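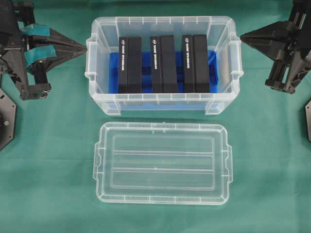

Opening checks for Treasure Cove Saturday, Pestanholm Hall
Last updated June 21, 2026
6 minute read

We love a themed Saturday, and the children are usually bouncing at the door well before ten. These checks need to be finished before we let them in. Work through them in order with a pencil, and put your initials beside each line. I've added comments from the April session and from Hüsnü's walk-round, as a few things have moved. – Dolores Thibodeaux, Saturday lead

OUTSIDE

1. Front gate closes and latches by itself. OK
Comment: Much better now the spring has been changed! Give it three goes anyway, one of them gently, the way a tired parent with a buggy would.

2. Playground walked from end to end for glass, litter, fox mess and mushrooms. OK
Comment: Look under the hedge by the bins too. Hüsnü found a tent peg there, so he now does that side on his hands and knees, bless him.

3. Climbing frame bolts, rope ends and slide edges checked by hand. OK, one to watch
Comment: The second rope from the left is fraying at the bottom knot. It's safe for this week and the new one is ordered from Hillitz. If the fray reaches the tape mark, tie the rope up out of reach.

4. Sandpit raked and cover folded away. OK
Comment: The treasure hunt starts here, so rake BEFORE the coins are buried. We bury 63 and we want 63 back. Write the number found on the sheet at the end.

5. Water tray no deeper than the line, with an adult beside it at all times. OK
Comment: Tip it out completely when the group goes in for calming time, even if they're coming back to it.

HALL

6. Fire doors unlocked and clear on both sides. NOT OK at first check, put right
Comment: The pirate ship was parked across the garden door. It's a glorious ship and I know how long the sails took, but it has to sit against the stage. There's now yellow tape on the floor to show where.

7. Floor dry, no splinters, mats flat and joined. OK

8. Scenery stands up to a good shove. OK
Comment: Lean on the palm trees as if you were seven and being chased. Two sandbags on each base, tucked behind so that toes don't find them.

9. Curtain ties, bunting and netting above adult head height. OK
Comment: The fishing net looks fantastic across the ceiling. Check every hook, including the ones over the kitchen hatch.

10. Lights and sound tested. OK
Comment: We dim the lights for calming time and never switch them right off. A couple of our children find full darkness very hard, and the sea sounds work beautifully with the side lamps on. Keep the volume at the green sticker. The Citidora speaker comes on louder than you expect, so turn it down first.

DRESSING UP AND CRAFT

11. Costumes checked for pins, loose buttons and long cords. OK
Comment: Eye patches are back, on soft elastic only. No capes on the climbing frame.

12. Scissors counted out and counted in. OK
Comment: The count goes on the lid in pencil. Please don't trust last week's number.

13. Glue, paint and face paint in date, and the skin allergy list read aloud to the team. OK
Comment: The list has changed since April. Read the whole thing even if you know every child by heart.

SNACK

14. Food allergy sheet on the kitchen door, matched to today's register. OK
Comment: Pineapple is on the menu for the feast. One child can't have it and gets melon, cut on the red board with its own knife. Grapes are sliced lengthways, every one.

15. Fridge at 5 degrees or below. OK
Comment: It was reading 4 when Hüsnü looked. Lovely.

PEOPLE

16. First aid kit full, and first aider named on the board. OK, plasters low
Comment: We got through a heroic number of plasters at Jungle Day. More are on the way.

17. Register, collection passwords and emergency numbers in the red folder. OK

18. Everyone in character has shown their face to the children first. OK
Comment: This made such a difference last time! The children met the captain with his hat and beard off, watched him put them on, and then shrieked with joy when he came through the door.

STILL TO DO
New rope to fit (Hüsnü)
Plasters to restock (Dolores)
Third sandbag for the lighthouse, which wobbles on the uneven boards by the stage (whoever is in on Thursday)

Signed: D. Thibodeaux, H. Tuncer

Recent items
Jungle Day: what the children made
Sumampouw room closed for painting
How our calming time works
Spare clothes wanted, ages four to eight
Collection passwords: a reminder for families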